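Bench notebook - Dendale, dummy and proofs
Sat 30 March 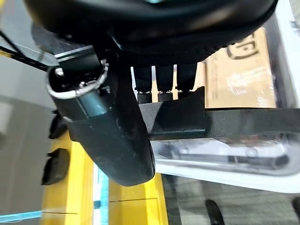
Dark plastic part, ring and screw head or fastener at the socket end.

Second dummy of Dendale made up this morning from the corrected file. Run is still 200 copies, sewn, hardcover, no jacket.

Page count is the problem. Mariann Rácz's file comes to 386 pages with the index, and we are folding in sixteens, so that is two pages over 24 full sections. Options as I see them:

Go to 25 sections and have 14 blanks at the back. Looks like a mistake and adds to the paper bill.

Tip in a single leaf for the last two pages. Did this on the first dummy. It holds, but the leaf pulls when the book is opened flat, and the index is where people will open it flat.

Lose two pages. The half title is followed by a blank and then a second half title after the foreword. The second one and its blank back could go without touching the text. Everything after it moves up by two, so the contents page and the whole index need running again.

I prefer the third. Wrote to Mariann with the page numbers and asked her to decide before anything else is changed. She should also look at page 49, where the last line of the letter from her grandmother has dropped over to the next page and sits there alone above the picture of the farm. Could be pulled back by closing up the space above the date line.

Type: the body is set in Gradent throughout. The italics in the diary chapters print lighter than the roman on the cream stock, worse on the left-hand pages. Tried the same spread on the white and the difference mostly goes away. Evelien thinks it is the file and not the paper. She will run one section at the next weight up so we can compare.

Paper: Dorberg cream came in yesterday, two packs, one with a crushed corner. Put the crushed one aside for waste sheets and set-up. Checked grain on both by tearing and by bending, and it runs the right way for our fold. The first dummy was cross-grain (my fault, I cut it from the old stock) and the spine swelled badly. Today's lies much better.

Sewing: went down from the thicker thread to the thin one. Swell at the spine is now small enough to round without forcing. Five stations, tapes at the middle three. One torn hole in section 9 where I punched too close to the fold edge. Repaired with tissue, left in the dummy.

Boards and cloth: case made with the Major cloth in dark blue. Glue came through in one spot near the tail on the back board. Brushed too wet. Next one gets a thinner coat and a longer wait before laying down. Joint gap looks right, cover opens without dragging the endpaper.

Title on the spine: brass type is too wide for the thickness we have now that the swell is down. Either the smaller size or a paper label. Evelien Prins has the smaller size in her cabinet but is short of one letter D. Will look through the loose sorts.

Dummy in the press under boards until Monday.

To do
- Mariann: answer on the half title, and page 49
- Evelien: test section with heavier italic
- me: ask Dorberg to replace the damaged pack
- me: new case, thinner glue
- index to be rerun only after the pages are fixed
- spine lettering, try both on offcuts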